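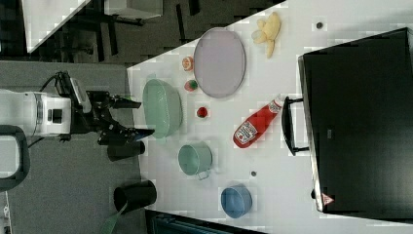 Does co-training on other labs' data help when you only have a small set of your own demos?

We have 793 teleoperated demos on one arm, all tabletop kitchen tasks. I read the Pivis write-up and their gain came from mixing in outside data, but they started with far more than we have. Is it worth the GPU time at our size?

Posted by brasden_lab

ostitz29

It depends on how close the outside data is to your setup. We ran it both ways with 991 demos, 30 trials per task. Mixing helped on objects the policy had not been trained on and did nothing for the ones it had. Keep your own data at half of each batch or it gets drowned out – we lost a week to that. Also check that the action spaces match before you blame the method.

gripperfan

just collect more demos imo

Chukwu

Agree with the first reply on batch ratio. I would add that 30 trials per task is thin if the two policies end up close. Run the baseline again with a different seed first. Ours moved more between seeds than it did between methods, and we had already made the slides. Wrist view only or do you have a fixed camera too? That changed the result for us.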